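Buying the second arm last

Tarun Dhillon plans the equipment budget at Furgate, a company that prepares salads for canteens. I spoke with him in February, at eight in the morning, before his meeting with the supplier Koltbridge.

He started with one arm on paper. "The first offer was for a single arm, and I was happy with the price," he told me. "Then Mhairi asked me who will hold the tray." Mhairi Carnegie runs the kitchen line, and her question changed the plan to two arms.

Before any order is signed, the team tries the work in simulation. Dhillon has set aside 30 days for this, and 19 were already used when we met. "A license is cheap compared with a wrong gripper," he said. Carnegie chooses the tasks. She put the leafy vegetables first: "A leaf is never the same shape two times."

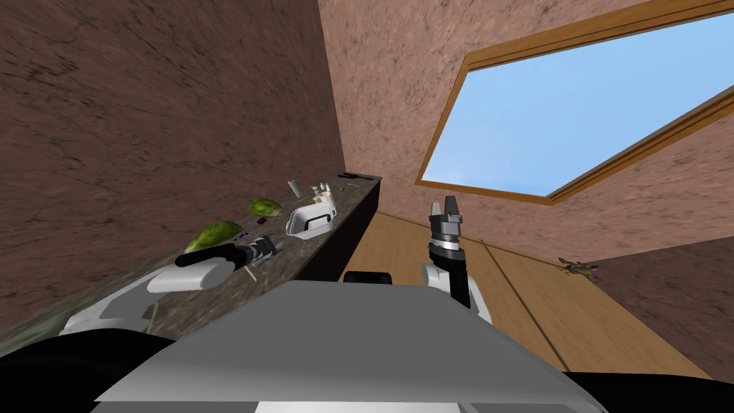

What is still open

The grippers are not decided. Koltbridge offers spare fingers in sets, and Dhillon wants the price fixed for the second year also. Training for the staff is a separate line in his table. "I forgot it once, at my old job in Pluseck," he said. "I will not forget it again."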